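Freezing and steaming buns at home

A batch of bun dough makes more than most households eat in one go, so it pays to freeze part of it. Shape the buns first and freeze them raw on a lined tray, spaced apart. Once they are hard, move them to a bag and squeeze out the air. They keep well for 2 months. After that the dough starts to lose its lift.

Plain buns can go into the steamer from frozen with 4 extra minutes. Filled ones are better thawed overnight in the fridge, then left on the worktop until they look a little puffed. Keep a clean tea towel over them or the tops will dry out and crack.

Fill the base with cold water before switching on, and stop well short of the basket. Boiling water that touches the dough makes the bottoms soggy.
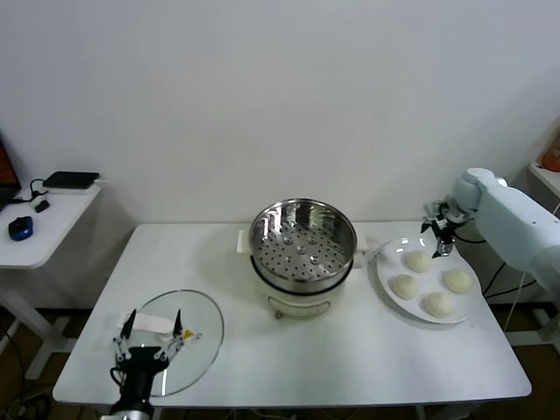
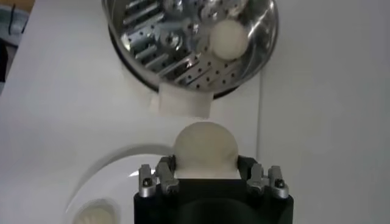 Uncooked buns on a plate next to the steamer, and a piece of dough on perforated steel.

Leave two fingers' width between buns. If you have trouble with sticking, cut squares of baking paper slightly larger than each bun, or brush the metal with a thin film of oil. Cabbage leaves work too, and Chinyere Bako, who sent in the dough recipe last June, uses nothing else.

When the time is up, turn off the heat and wait before lifting the lid - a sudden drop in temperature can make the tops collapse. Tilt the lid away from you so the drips run to the back.

Limescale builds up quickly in hard water areas. Pour in equal parts white vinegar and water, leave it for 40 minutes with the power off, then rinse twice. Dried dough in the holes comes out with an old toothbrush after a soak in cool water. Hot water sets it like glue.

Leftover cooked buns go in the fridge in a sealed tub. Steam them again to reheat, or slice and fry them in a little butter for breakfast.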